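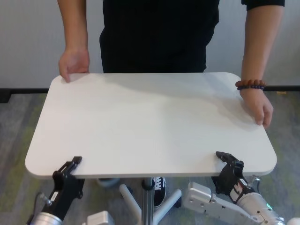

저희 트로세오 작업실의 양팔 로봇 셀을 어떻게 차리고 돌보는지 궁금해하시는 분들이 많아서, 이번 2월에는 아예 갤러리 한 페이지를 통째로 내어 보기로 했습니다. 쓰다 보니 사진보다 말이 길어졌는데요(늘 그렇습니다), 차 한 잔 옆에 두고 천천히 읽어 주세요! 셀을 새로 차릴 때 제가 제일 공을 들이는 것은 그리퍼 손끝입니다. 흰 탁자 앞쪽 가장자리에 양쪽 검은 그리퍼가 하나씩 걸려 있고 맞은편에서는 사람이 두 손을 탁자에 대고 있는데, 이렇게 사람과 마주하고 탁자를 다루는 자세에서는 좌우 손끝 높이가 조금만 어긋나도 상판이 금세 기우뚱해지거든요. 그래서 저희는 영점을 잡을 때 꼭 왼팔부터 맞추고, 오른팔은 왼팔을 기준 삼아 따라가게 합니다. 상판 모서리가 둥근 탁자라면 그리퍼를 모서리의 곡선이 아닌 곧은 변 쪽에 대 주시는 편이 훨씬 편합니다.

손끝 점검
그리퍼 손가락의 나사는 3,000회 여닫을 때마다 다시 조이고, 접촉면은 300회마다 마른 천으로 닦아 줍니다. 예전에는 날짜를 정해 놓고 했는데, 바쁜 주와 한가한 주의 차이가 너무 커서 두샨 부크체비치 씨의 제안으로 횟수 기준으로 바꿨습니다. 바꾸고 나니 기록장도 한결 보기 좋아졌어요.

손목과 케이블
손목 관절은 전원을 내린 다음 손으로 천천히 돌려 봅니다. 걸리는 느낌이 있으면 케이블 고정구를 먼저 풀어 보고, 그래도 그대로면 손덱스 정비 수첩의 순서를 따릅니다. 궈칭 바이 씨는 여기서 꼭 세 번을 돌려 보라고 하시는데, 저도 이제는 버릇이 되었답니다.

탁자 높이 맞추기
외기둥 탁자는 받침이 바닥에 고르게 닿는지부터 살핍니다. 카펫 위에서는 특히 그렇습니다. 흔들림이 남은 채로 팔의 힘 설정을 만지기 시작하면 오후가 다 가 버리니, 받침을 먼저 봐 주세요.

다음 갤러리에는 어깨 쪽 덮개를 여는 순서를 올리려고 합니다. 궁금한 점은 방명록에 남겨 주시면 제가 하나하나 답글을 달겠습니다.

2020년 2월 21일, 트로세오 작업실에서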